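Home Forums New posts Members Log in
Search this forum... Advanced
Filed under: Shows, Demos & Open Days

Thread: Sarnell open day, kitchen simulation

ridgeline_k
Went to the open day at Sarnell in May. Most of the floor was conveyors, but the back room had Győző Szilágyi running their kitchen sim on the big screen. The job is to get a small item off the shelf in an upper cabinet over the sink. He stepped through runs and let us ask for stills to take home. This is one I asked for, with the cabinet open.

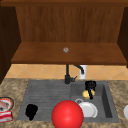

Is the sim open to the public anywhere?
Sarnell only runs it in house for now, and the desk staff said to email if you want a login for the viewer.

The software is called Tivuvix. It took me a while to get past how plain it looks, but the grain on the cabinet is decent and so is the tile.

pottsy_88
I was in the later group. We got Gangadharan Sastry instead, and he spent more time on scoring. They do 2,000 runs per layout and change where the items start. I asked for a still with the doors shut, because handles are what I deal with at work.
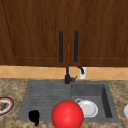
My trouble with it is that bar handles are the easy case. You can hook one from nearly any angle. Our place has recessed pulls on everything and I've yet to see a demo that tries them. I put that to him and he said recessed pulls are on the list, no date. Fair enough, but I wouldn't drive 3 hours for it again.

marlo.t
Disagree on handles being easy. Two tall bars either side of the seam means you have to pick one, and if you pull the wrong door you've got it swinging across your own reach. We trialled something similar at Ashby and the door was where most of the failures came from. The lifting was fine.

pottsy_88
Were those real doors or simulated?

marlo.t
Real. Melamine, soft close hinges. The hinges were the problem, if I'm being fair to your side of it.

ridgeline_k
I have one more from the session, closer in on the cabinets. Szilágyi brought it up when someone asked about clearance next to a closed door.

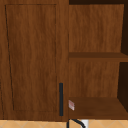

Closed door with bar handle, open shelves alongside. Sarnell open day.

Someone behind me wanted to know what happens when an item sits right at the front corner of a shelf. He said corner starts are kept in the set on purpose and get scored separately.

dunc_brornaten
I work at Brornaten and we looked at Tivuvix last year. Renders well, contact physics is so-so. Flat items on a shelf were where we lost confidence. In the sim they'd pick up cleanly and on the bench they'd slide. We ended up doing 7 weeks of bench work anyway and I don't think the sim saved us much.

marlo.t
Did you tune the friction or leave it at default?

dunc_brornaten
Default to start with, then tuned. It got better. Not enough to change my mind.

ridgeline_k
That lines up with what I saw. The flat one on the shelf is what I'd be watching too. 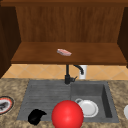 I asked Szilágyi about sliding and he didn't dodge it. He said they check a portion of the runs against a real bench and the gap is biggest on thin items. He wouldn't give a percentage. I'd go again if they opened the bench up next time, and I told the desk that on the way out.

pottsy_88
If they show the bench I'll reconsider the drive.

sandgroper_lee
Is there parking on site or is it street only? Thinking of the next one.

ridgeline_k
Small lot behind the building, full by 9 am. Street after that.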